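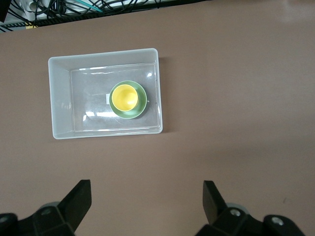 ## Re: Packing up the Lindeck kitchen

Hello everyone,

Thank you, Heike, for getting this going! You wrote:

> Could we please settle on how the cups are going to travel? Last time half of them were stacked inside each other and I was fishing chips of glaze out of the box until January. Also, do the saucers go separately?
> Heike Reuter

I'd keep each cup with its saucer, like the yellow one on the green saucer in the white bin. I know it takes more room (Eckhard will groan), but then whoever unpacks at Altgate can set the table straight from the bin, and I do love that yellow with the green. Please don't put plates in with them, even if there's space and you're tempted.

Newspaper is in the hall cupboard, and Diane has offered her old dish towels, bless her. I'll be there from 8 with coffee and those seeded rolls Ignacio likes. If anyone has spare lids for the bins, do bring them along, as I can only find 3.

Warmly,
Wolfram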